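4.3 Weißabgleich und Greifermaske einlernen

1. Greifer vollständig öffnen und über eine unbedruckte weiße Fläche halten. Zwischen den Fingern darf sich kein Objekt befinden.
2. In Semimell den Dialog »Maske« öffnen und die Belichtung fixieren.

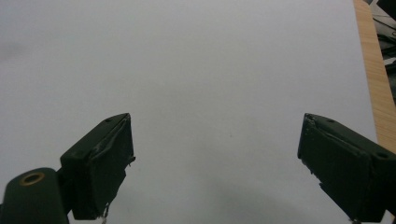
Ausgabe 16, Seite 17

3. Beide Finger als Maske markieren, die Ränder des grünen Klebebands eingeschlossen. Tischkante und Hintergrund rechts vom Messfeld ausschließen.
4. »Referenz aufnehmen« wählen. Der Schatten zwischen den Fingern bleibt Teil der Referenz.

Hinweis: Einzelne dunkle Punkte unterdrückt der Medianfilter.

Achtung: Nach einem Wechsel des Klebebands Maske neu einlernen.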